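Religion 601: Calendars, Lectionaries and Local Saints
Handout 4: How far can we trust a local calendar?

Read before the February session. Bring a pencil and a bad temper.

1. The problem

A diocesan calendar looks like a settled thing. It has columns, ranks and colors, and it is printed by somebody with authority. Students tend to treat it as evidence that a saint was honored in a place. I'd ask you to treat it as evidence that somebody wanted the saint honored there. Those are two claims, and most of the secondary reading slides from one to the other without noticing.

Take the patronal feast at Arken. The parish booklet says it has been kept "from time immemorial." The oldest dated notice Nazareno Dal Bello could find was a payment for candles, 80 of them, with no saint named. Candles get bought for many reasons. He still calls it "clear proof of the cult" in his second chapter. I don't see it.
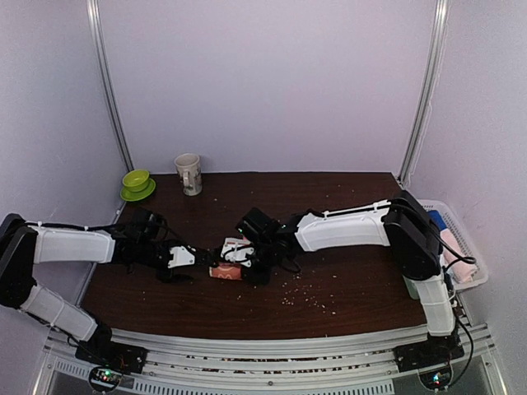 2. Kinds of entry

Universal feasts, which come down with the general calendar and tell you almost nothing local.
Proper feasts, granted to a diocese, an order or a single church. Look for the grant. If there isn't one, say so in your paper.
Dedications. Usually the anniversary of a building's consecration, sometimes moved to a handier date for farm work or weather.
Squatters (my word). Names written in a margin by a later hand and then copied by the next scribe as if they belonged.

The Caron manuscript has plenty of the last kind. Be careful with the printed edition, which puts marginal names in the same type as the rest.

3. Numbers in the sources

Pilgrim counts are the worst offenders. The Cakance shrine register gives 3000 communions at one feast. The church there seats 200. Could be an all-day crowd, could be a whole season added up, could be a prior with a roof to pay for. Until someone shows me the arithmetic I would not build a paragraph on it, let alone a thesis.

4. What would count as good evidence?

A Mass text copied for use, with wax or thumb wear on that page.
Children baptized with the saint's name, over more than one generation.
A complaint. If a bishop writes to scold people for skipping work on the feast, they were probably skipping work on the feast.

Brilline has a fine example of the last, in the visitation records. It is short and grumpy and worth more than the whole booklet from Arken.
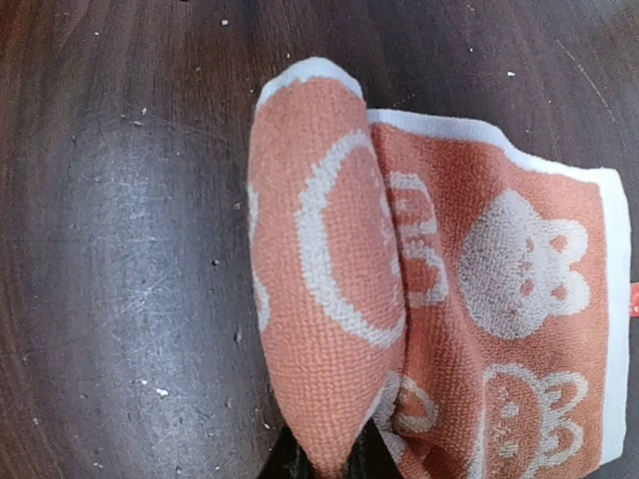 Fig. 2. Dark wooden tabletop with scratches in the finish and a few pale crumbs.

5. For discussion

Can a feast be "revived" if we can't show it was ever kept?
Dal Bello dates the Caron margins by handwriting alone. How wide a range would you accept?
Who gains when a local saint is moved up a rank?

Reading: Dal Bello, chapters 2 and 5. Skip the preface.

Revised 2022-05-12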